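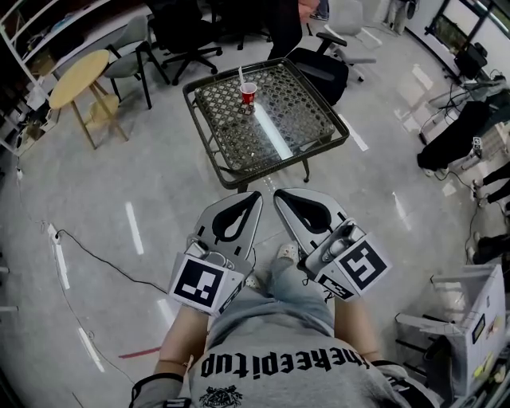
4. Fitting the glass top

The Valtside side table has a square wicker base and a loose glass top. Two people should lift the glass.

1. Stand the base on a level floor and press on each corner. If it rocks, adjust the feet.
2. Push one clear bumper into each corner of the rim.
3. Lower the glass onto the bumpers and centre it by eye.
4. Wipe off fingermarks with a damp cloth.

CAUTION: Do not sit on the table or load it past 30 kg. Keep fingers clear of the rim.

Note: Spare bumpers are part no. 368.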